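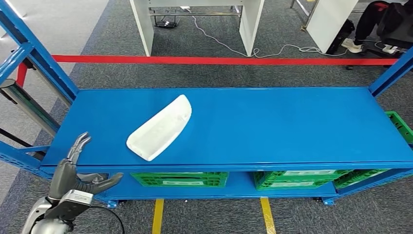

February 3, 2026

Okay, so the Kulden club is officially eating my life and I don't even mind. I told my mom I'd be home for dinner and then walked in at nine with tape stuck to my sleeve. We were on the shelf task the whole evening, the one where the arm has to get at the white plastic part on the top shelf, and I swear I could draw that big blue rack from memory now. The part sits at a diagonal with the narrow end down toward the hand, and there's that raised lip along the front of the shelf, so the fingers have to come up over the edge while the thumb stays down below it. My whole job tonight was the thumb! I have written more lines about one thumb than I wrote for my entire history essay (which is still not finished, more on that below, or maybe not, I don't want to think about it).

The green crates on the level underneath are next month's problem. Our mentor says not even to look at them until the top shelf works, and I keep looking at them.

So, numbers, before I forget. Our log hit 251 tonight, meaning attempts since winter break, and the plan says 2,000 by April. I did the math on the bus and it's not pretty. We do have 3 evenings a week now, so if we quit stopping to argue about every single bad one we could maybe get there. I was one of the arguers tonight, to be fair. I said we should shift the start position a little to the left and the others said no, leave it alone, we'd have to redo the calibration, and we went back and forth until someone ordered fries. I still think I'm right. I'm writing it down here so I can point to it later.

Also the Clevstead regional form came in the mail and the entry fee is $200, which the school will cover if we turn in the budget page on time. Guess who has the budget page. It's in my backpack under a banana.
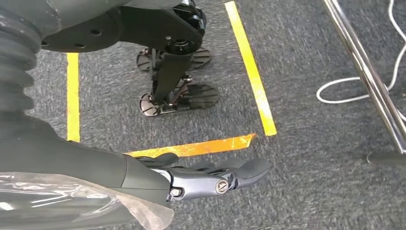
I got moved over to floor checks after the break, and I was kind of sulky about it at first because it felt like getting benched. But I ended up liking it! You get down on the carpet and make sure everything is where the sheet says it should be, and the main thing is that both feet are inside the yellow tape, one farther back and one nearer. I'd never looked that closely at the feet before. They have all these ridges fanning out from the middle, like seashells, and I started sketching one on the back of the check sheet and got told to please not draw on the check sheet. There's a white cable looped on the floor over by the chrome pole too, and I put it down under "trip hazards" in my neatest handwriting so they'd know I was taking it seriously.

For Clevstead we need a poster as well as the demo, and I said I'd do it before my brain caught up with my mouth. I'm thinking a big drawing of the hand with labels, and the log chart along the bottom. Someone wants to put the Todorova method on it (that's the way we score the grasps, from the handout we got in the fall) and I'm fine with that as long as I don't have to explain it to a judge. I get as far as the second step and then start waving my arms.

Dolley called at the very end to say the replacement screws are on back order, so we're making do with what's in the jar. I sorted the jar. It took forever and I found a dime.

My knees hurt from the carpet and I smell like fries. History essay tomorrow at lunch, for real this time, and I have to ask Mom to sign the travel form before she sees my grade on the last quiz.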